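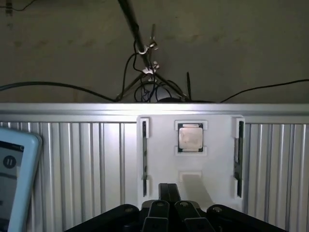

How long does it take to compare two grippers properly?
One afternoon for a pair, if the arm is already calibrated. Add a morning if you are also swapping the controller, and another if you believed the label on the cable.

Section 4: Running the chip pick comparison

The comparison puts each gripper through the same small job on the same fixture. The Prekia gripper is the baseline. The Rathjen gripper is the challenger, and the Drudham controller runs both, with varying enthusiasm.

Before you start, finish Section 3 (wrist camera focus) and have a processor chip you can afford to scratch. The chip goes in the recessed slot of the white printed plate, between the small upper and lower clips, metal heat spreader facing out.

1. Power up the controller and wait for the home screen. The progress bar reaches the end well before the controller does.

2. Open Tools, then Profiles, and load the profile for the gripper on the arm. A profile loaded for the wrong gripper will run perfectly well until the fingers close.

3. Check that the fixture plate is tight on the aluminum panel. Push it sideways with a thumb. If it moves, tighten it and repeat Section 2.

4. Jog the arm until the closed fingers point at the raised block below the chip. Stop 29 mm short of it.

5. Save this position as START. Do not save it as START2, START_NEW or START_FINAL. The controller sorts them in an order known only to itself.

6. Set finger force to 13 percent for the first pass.

CAUTION: Force settings do not carry over between profiles. The Rathjen profile opens at its own default, which was evidently chosen for lifting something sturdier than a chip.

7. Run one pick at slow speed with your hand near the stop button. Watch the fingers, not the screen.

8. If the pick is clean, start the full run of 651 cycles. If the fingers touch a clip, go back to step 4.

9. Export the log before changing grippers. Wusora Bench keeps one log in memory and replaces it without asking.

10. Fit the second gripper, load its profile, and repeat from step 3.

Note: Cables hanging near the panel should have slack through the whole motion. Check this at the far end of travel as well as at START.

Note: Error 3157 means the camera has lost the chip. The manual for the previous version lists it as "reserved." Clean the lens, check the lighting and restart the run from cycle one.

Reading the logs is covered in Section 5.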